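Setting Up Your Lurenero Digital Piano: Section 2, Voicing and Pedal Calibration
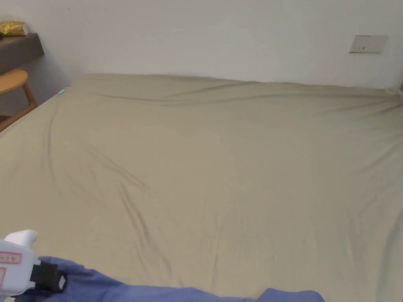
Zyanya Hinojosa

By now your Lurenero should be on its stand, plugged in and showing the home screen. This is the fun bit! Over the next few pages you'll teach the piano how you play, and the difference in a quiet slow movement is lovely to hear.

Before you start

You'll need the pedal unit, a pair of closed headphones and a room where you won't be interrupted. Let the piano sit switched on for a few minutes first.

CAUTION: Turn the master volume right down before connecting headphones. The test tones in step 4 start without a fade.

Calibrating the keys

1. Hold FUNCTION and press the lowest A. The display shows TOUCH.
2. Play the five notes it asks for as softly as you can while still getting a sound. Take your time — there's no clock running.
3. Play the same five notes at your normal full forte. Don't thump. A comfortable, rounded loud sound gives the best curve.
4. Listen to the test tones. If the middle one seems harsh, press MINUS once and listen again.
5. Press STORE. The display shows a number between 1 and 127. Most classical players land somewhere near 92, but anything that feels right under your hands is fine.

NOTE: If two people share the piano, store the second player's curve in slot 2. You can swap between slots in the middle of a practice session without losing your place in the recorder.

Calibrating the pedals

1. With your foot off the pedals, press FUNCTION and the second-lowest A.
2. Lower the sustain pedal slowly to the floor and let it rise at the same speed.
3. Do this once more, stopping at the point where you'd normally half-pedal. Hold until the display blinks.
4. Press STORE.

Half-pedalling is where this instrument really shines. Try a page of Debussy before and after, and listen to how the bass hangs on under the changing harmonies!

CAUTION: Don't calibrate with the pedal unit on thick carpet. It can creep backwards and give a false reading.

Choosing a voice

The Gounder concert grand is loaded at start-up. It has a dark, generous tenor that suits Brahms and Schubert. The Broltden is brighter and quicker to speak, and I love it for Scarlatti. To change over, press VOICE and turn the dial — the new sound loads when you let go of the keys.

If the display shows E2598, the voice hasn't loaded fully. Switch off at the wall, wait a moment, and start again from the home screen. Your stored touch curves are kept.

Related
Section 1: Assembling the stand and bench
Section 3: Recording and playback
Tuning and temperament: Werckmeister, meantone and equal
Isauro Ocampo on practising with headphones

We use cookies to remember your language and model. Accept all | Manage settings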